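**Bresix begins side-by-side trial of hand-held grippers at Rurkville site**

RURKVILLE, November. Bresix has started a comparison of finger pads for its hand-held grippers at the company's test site in Rurkville. The trial is being carried out with Pramanik, which supplies the pads, and is expected to guide the choice of parts for the next version of the tool.

The work centers on thin, flat goods, a class of item that has given the company difficulty in earlier tests. Operators work with a gripper in each hand and take sealed packets one at a time from a tabletop dispenser. The packets lie close together and overlap, so that a pad with too little friction slides off the top item and a pad that is too thick cannot get behind it.

Under the test plan, each pad type will complete 300 picks in its first round. Pads that pass will move on to a second round of 1000 picks, with an inspection after every 100. Inspectors will record wear along the top rim of the grip layer, any looseness at the screws and play at the pivot bushings. A pick is entered as failed if the packet is dropped, creased or brought out together with the one behind it.

Chenxi Du, who leads the trial for Bresix, said the company wished to settle the question of pads before making any change to the linkage.

"The linkage has served us well, and we do not want to redesign it on the basis of complaints that may come from the rubber," Du said. "We have asked the operators to keep using pads past the point where they would normally ask for new ones, so that we can see how the results change with wear."

The grippers are also fitted with cameras, and a second part of the trial will compare two mounting angles. Ya-wen Hsu, who is responsible for the camera work, said that the view between the fingertips was of most interest to her group. The present angle shows both pads and the table between them when the gripper is open, but a packet held upright can hide part of the stack. A lower angle will be tried once the first round of picks has ended.

Results from the first round will be shared with Gromamley, which plans to use the grippers in its own packing studies. Gromamley has asked that the same dispenser and the same type of table be used throughout, in order that its staff can repeat the tests without further adjustment.

Bresix stated that pads now in service will remain available during the trial. Orders already placed are not affected. A decision on the pad material will be announced to customers after the second round, and the camera mount will be addressed in a separate notice.

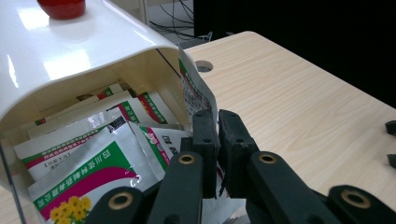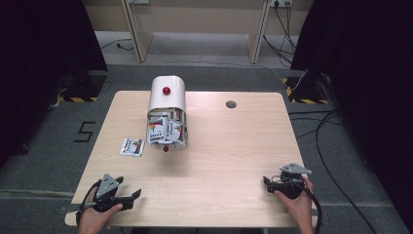
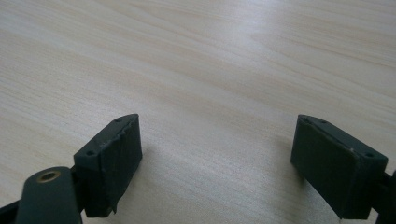
*Hand-held gripper trial, Rurkville. Last picture: open finger pads over the tabletop, with wear along the rim of the left pad.*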